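Blog > Reading Diary > Sea Stories

3 June 2018

So I finally finished The Count of Monte Cristo! It took me since last July (with a long break in the middle when I couldn't face one more Roman carnival) and I'm a little lost without it. My copy is a fat old paperback I picked up at the used book store in Jullbridge, and the spine gave out somewhere near page 500. 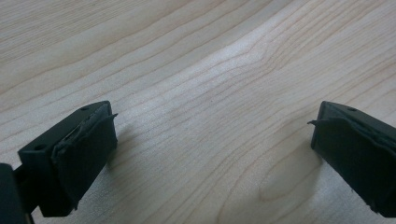

What surprised me most was how funny it is. I'd been braced for gloom - prison, poison, revenge - and then old Noirtier starts running rings around his whole family just by blinking. He's my favorite person in the book by a mile. I could have read another 104 pages of him and his dictionary.

The part I didn't love was Paris, or the first stretch of it anyway. So many dinners! I kept mixing up the bankers and the barons, and I had to write a family tree on the back of an envelope.
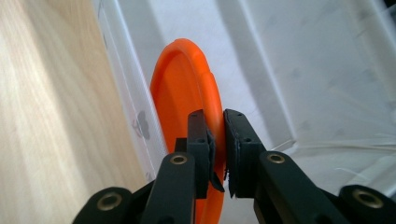
I also went back and forth on the ending. Haydée deserves more room than she gets, and I wanted at least one more good scene with Mercédès. But the last line got me, even though I knew it was coming.

Next up is something short. Maybe two short things.

2 comments

Volodymyr Ivanyshyn: Noirtier forever! Did you read an unabridged one? My school copy left out half the Rome chapters and I had no idea for years.

pagesandtea: Please do The Three Musketeers next, it goes so much faster.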